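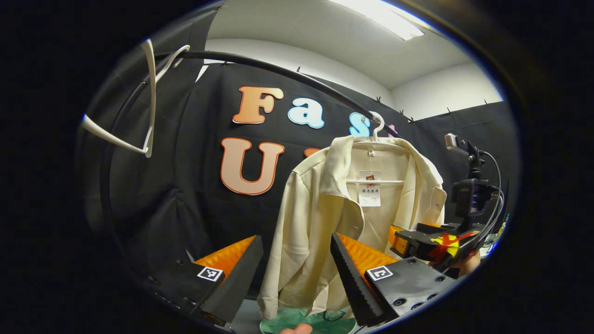 Looking after old books at home

Secondhand novels and prayer books deserve a bit of love, and it's such a satisfying job! These are my favourite tricks after 18 years of fussing over mine.

Shelve hardbacks upright, snug but easy to slide out. Big heavy volumes can lie flat, 2 or 3 to a pile.

Never hook a finger over the top of the spine. Push the neighbours back a little and take hold of the book by its middle – your bindings will thank you.

For a musty paperback, stand it fanned open in a lidded tub beside an open dish of bicarb. Leave it for 12 days and have a sniff. Still whiffy? Fresh bicarb, another go.

Pencil marks come off with a soft white eraser, worked from the gutter outwards. I did all 233 pages of a Grendlow hymnal this way in April and it came up beautifully.

Dust the top edges with a clean shaving brush, book held firmly shut.
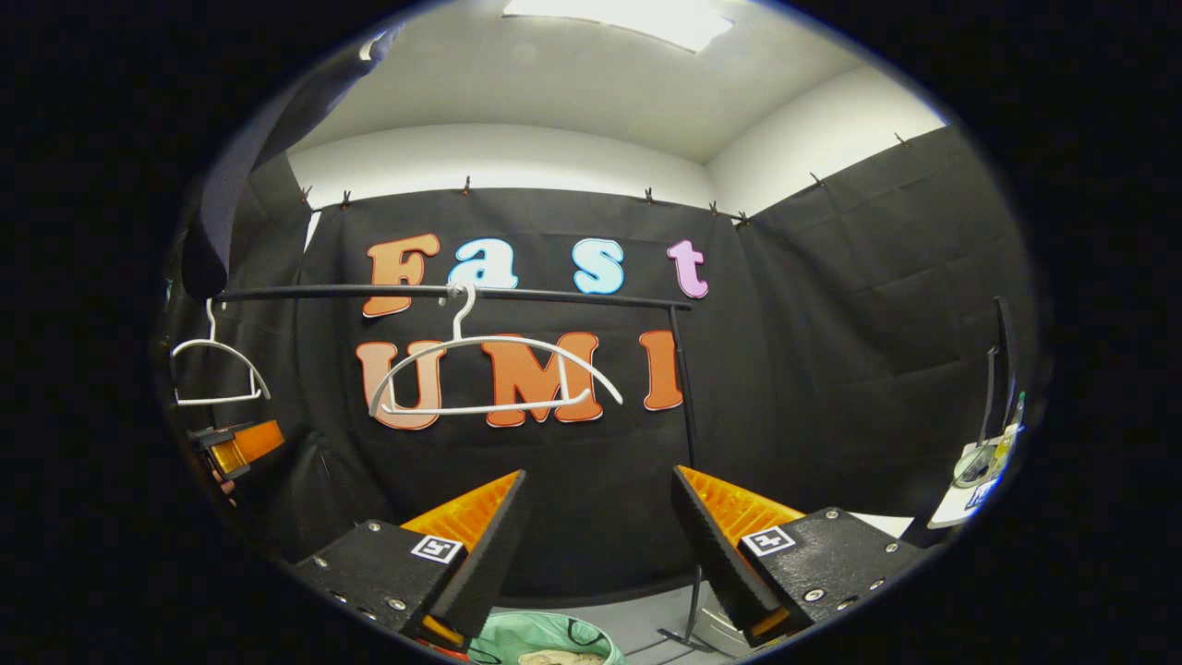 Veronika Lehner writes that she'd skip the eraser on anything with an inscription, as she once rubbed out half a dedication from the author. She keeps those pages under a slip of acid-free tissue and leaves the pencil alone.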